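Dear all at the Coste fund,

Thank you for your patience with this one, which I had hoped to get to you before the end of January, and which has been written in bits between other things (mostly the boiler). We are now well into the second half of the grant and I'm very glad to say the Clirkutcombe coat and clothes exchange is busier than I dared put on the application form.

## How it has been going

We have 30 households signed up, the majority from the village and the rest from Votley, where the bus now stops close enough to make Sunday afternoons possible. People bring what the children have grown out of and take what fits, and then they stay for tea, and the tea goes on rather longer than the swapping! Apolline Bouvier has run 2 mending sessions, one on zips and one on darning, and has been asked for a third on taking up trousers.

Warm tops and jumpers go quickest. Wooden hangers have been worth the extra money, as the thin wire ones left points in the shoulders of anything knitted.
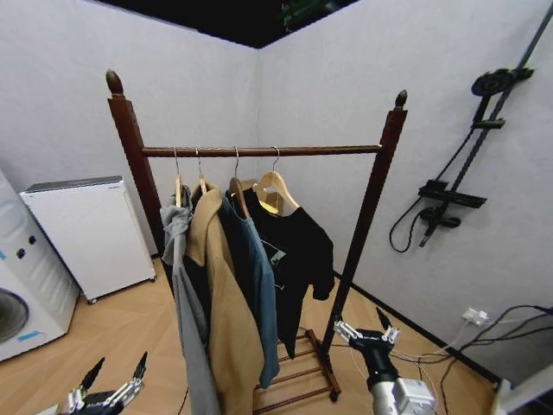

## Money

The hall hire has come in as planned. We spent a little less on thread and needles than we budgeted, thanks to a generous box from Gurine, and I would like to move the difference to laundry costs if you are happy with that. Do ring if it needs a form.

## Still to do

School shoes remain a struggle, particularly above a size 2, and I've written to the school again. The spring sessions are booked, 16 in all, and you'd be very welcome at any of them.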